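Search this blog Go

Letters I Should Have Answered

January 8, 2004
6 min read

I spent most of the holiday break sitting on the floor of the back bedroom with a box of old mail in my lap, and my knees have still not forgiven me. The plan was to clear out the closet so my sister could have somewhere to hang her coats when she visits. The coats ended up on the shower rod, poor thing, and I ended up reading a letter from 1981 about a broken dishwasher.

It was from Sabina Hájek, who lived two doors down from us on Nanayakkara Street when I was first married and who moved away the summer our oldest was learning to walk. She wrote the way she talked, with no paragraphs and a great many opinions. The dishwasher had flooded, the landlord was a crook, the new town had only one decent bakery and it was closed Mondays, and would I please send her my mother's recipe for the plum cake. I remember getting that letter. I remember putting it on top of the refrigerator so I wouldn't forget it. What I can't remember, for the life of me, is whether I ever sent the recipe!

So on the Sunday after New Year's I sat down at the kitchen table with a real pen and copied the recipe out (six plums if they're big, more if they're the little Italian ones, and don't let anybody talk you into cinnamon) and wrote her four pages to go with it. I told her about the grandchildren and the new roof. I told her the Kowalczyk house on the corner was painted yellow now and that I didn't care for it. It took me the whole afternoon, with one break for soup, and by the end my hand had cramped up so badly that the last page looks like it was written on a bus.

Then of course I had no address. My nephew Berkay Toprak, who is patient with me, made a few calls for me, and it was Necati Ateş from our old block who came through. He still gets a Christmas card from her every year. Up to 1000 people on his card list, he claims, and I believe him, because that man never lost touch with a soul. She's at number 444 on a street I can't pronounce, and the letter went out Tuesday morning with two stamps on it just to be safe.

I know everyone e-mails now, and I do too, and I'm glad of it when I want to know what time somebody's plane gets in. But I've never once found an e-mail in a shoebox. There was a card in there from my father with nothing in it except the weather and the price of tomatoes, and I must have read it ten times. He pressed so hard with a ballpoint that you can feel the words on the back of the paper.

If you're thinking of writing somebody, my only advice is to start with something small, like what you had for lunch. I've ruined a lot of good stationery trying to begin with something important. And if the last letter was theirs and it was twenty years ago, one sentence of apology is plenty. Then get on to the news.

I've got five more out of that box to answer. Taner Baysal is next, and he'll want to hear about the garden, so I may hold off until there is one.

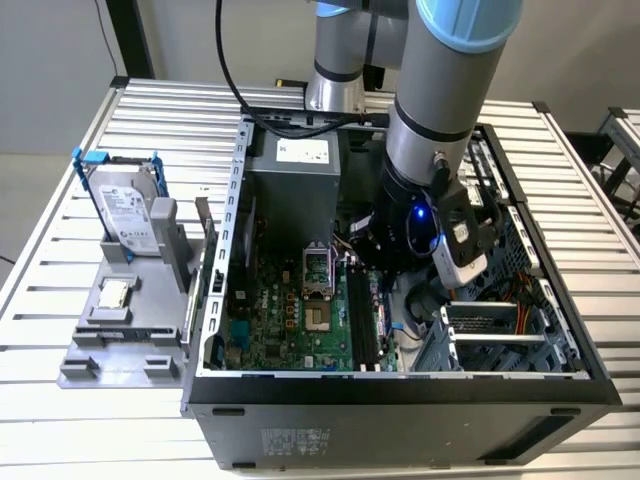
Desktop computer with the side panel off, on the work table.

Recent posts
The Plum Cake, Written Down Properly
Where the Coats Went
A Slow Train to Isteck
My Father and His Tomatoes
What I'm Reading in January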